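A Morning at the Nandstead Travel and Culture Fair

I got to Nandstead just after nine and the hall was already buzzing! Entry was free before ten, so I went straight to the Drolska tables – 38 stalls of bread, felt and song. 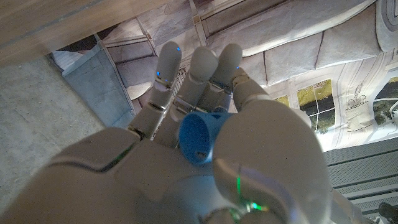
Greeting customs got the best talk of the day, given to a packed room. In Drolska you offer a small cup with the thumb against its side, much as the white hand holds its little blue one, and you never refuse the first pour. I practised until lunch, then queued for Junelura dumplings. Worth every minute.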